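Support ticket: Rallow gripper kit on trial, cup handling
Status: open, waiting on supplier
Product: Rallow two-finger gripper kit, supplied by Jendero

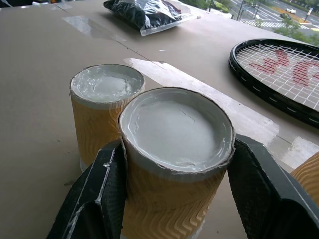 Can the grip force be set separately for each pick?
Grip force is stored with each saved position, so a program can use one value for a full cup and another for an empty one.

Entry 1, customer
We have the kit on a trial month before we decide on buying. The job is picking up filled paper cups with ripple sleeves and moving them along the table. The gripper closes on the cup and reports "object held", then drops the report and stops the program with a grip lost warning. It happens on filled cups and on empty ones. Force is set to 68 on the slider. Firmware is whatever it came with.

Entry 2, Jendero support
Thanks. Please send the log from the controller, the cycle count and the close speed. Please also check that the object type is set to "soft" in the Matine panel. The default is "rigid", and a sleeve that gives a little under the fingers will be read as a slip.

Entry 3, customer
Cycle count is 1,869. Close speed is 500. Object type was on rigid. Changed to soft and ran the program again. Fewer warnings, but still getting them. Log attached.

Entry 4, Jendero support
The log shows the fingers still moving when the held check runs. At that speed the check comes too early for a soft object. Two things to try, one at a time please:
Raise the settle time from 0 to 3 on the Timing page.
If that does not clear it, halve the close speed and leave the force as it is.
Please also look at the finger pads. Dried filler in the ribs will reduce the grip. Wipe with a damp cloth and a soft brush, no solvent – the pads are rubber and will swell.

Entry 5, customer
Settle time raised, speed left alone. Pads brushed out. Ran it through the afternoon with no grip lost warnings. One new problem: the settle time goes back to 0 after a power cycle. Soft object type is kept.

Entry 6, Jendero support
Confirmed on our bench unit. The Timing page does not save unless "Store to device" is pressed on the Matine home screen, and the manual does not mention it. Raised with Mnguni, who write the panel software, and we have asked for the manual to be corrected.

Entry 7, customer
Store to device works, setting kept after restart. Please leave the ticket open until the manual is changed. We would also like a price for a spare set of pads.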